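Comprei o tapete de bancada da Pulteo em novembro, depois de andar meses a namorar outro, muito mais caro, da Holzer, e como já me perguntaram por ele mais do que uma vez, deixo aqui tudo o que penso. Aviso que me alonguei um bocado (quem me conhece já contava com isso!).

# Tapete de bancada Pulteo, 60 cm: a minha opinião depois de um inverno inteiro

Começo pelo princípio. A minha bancada é uma mesa de cozinha antiga, herdada da minha tia, com um tampo bonito que eu já risquei o suficiente para sentir remorsos. Faço ali um pouco de tudo: arranjo candeeiros, abro computadores velhos, colo solas de sapatos, e na altura do Natal ainda serve para embrulhar presentes. Precisava de uma coisa que protegesse a madeira, que não deixasse os parafusos fugirem para o chão e que se pudesse enrolar e guardar quando vêm cá jantar.

O tapete da Pulteo é de silicone cinzento, tem 60 cm de largura e uma fila de compartimentos na borda de cima. Custou-me 58 euros na loja da Mirkano, o que não é barato para um bocado de silicone, e confesso que hesitei no balcão. O senhor que me atendeu teve imensa paciência e deixou-me desenrolar três modelos diferentes antes de eu me decidir.

## No dia a dia

A primeira coisa que notei foi o cheiro. Durante os primeiros dias cheirava a borracha nova, e a minha filha recusou-se a lanchar na mesma divisão. Lavei-o com água morna e detergente da loiça, pendurei-o na varanda uma tarde e passou.
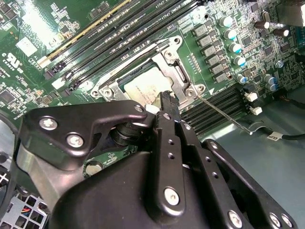
Quanto aos compartimentos, foi aí que ele me conquistou. São fundos o bastante para um parafuso pequeno não saltar quando se dá um encontrão na mesa, e o fundo é arredondado, de modo que se apanham as peças com a ponta do dedo sem andar ali a escavar. Antes usava tampas de frascos de compota, e acabava sempre com duas ou três trocadas. Agora vou pondo cada grupo no seu sítio, da esquerda para a direita, pela ordem em que desmonto, e na volta faço o caminho ao contrário.

Há também uma faixa magnética do lado direito, e dessa gostei menos. Segura bem as peças leves, mas uma chave de fendas de tamanho normal escorrega assim que a mesa abana. O Teodor Ursu, meu vizinho e companheiro destas andanças, tem o modelo da Masstead e diz que o íman dele é bem mais forte. Experimentei-o em casa dele e tenho de lhe dar razão, embora o tapete em si seja mais fino e enrole nos cantos de uma maneira que me tiraria do sério ao fim de uma semana.

## Calor, cola e nódoas

O fabricante diz que aguenta o ferro de soldar. Eu pousei a ponta quente em cima dele sem querer, uma vez, e ficou uma marquinha baça que só se vê contra a luz. A cola de contacto seca e sai a puxar, numa película inteira (dá um gosto enorme, experimentem). Já a tinta de caneta permanente não sai com nada, por isso escolham bem onde escrevem.

O pior defeito é o pó. O silicone agarra tudo: cabelos, fiapos, migalhas, o pêlo do gato. Antes de trabalhar em qualquer coisa mais delicada passo-lhe um pano húmido e espero que seque bem. 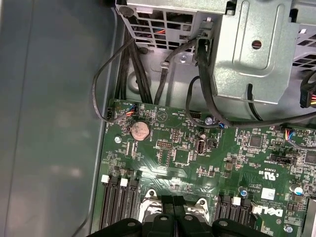

*Interior de um computador de secretária, com a placa Dell verde e os encaixes de memória dos dois lados do processador.*

Uma palavra sobre o tamanho, que foi a minha maior dúvida. Há uma versão mais pequena, 20 euros mais barata, e o Karthik Wijesinghe, que me emprestou a dele antes de eu comprar, trabalha muito bem com ela porque só arranja relógios. Para mim não dava. Gosto de ter espaço para o manual aberto ao lado, para a chávena de chá e para os cotovelos!

## Vale a pena?

Para quem mexe em coisas pequenas com alguma frequência, eu diria que sim, sem grande hesitação. Dou-lhe 7 em 10: perde um ponto pela faixa magnética, outro pelo pó e outro pelo preço, que continuo a achar puxado. Se só pegam na chave de fendas duas vezes por ano, uma toalha velha e umas tampas de frasco fazem o serviço.

O meu está agora enrolado atrás da porta da despensa, preso com um elástico do cabelo, porque a fita que trazia de origem rompeu-se logo no primeiro mês. Escrevi à Pulteo a pedir outra e ainda estou à espera de resposta.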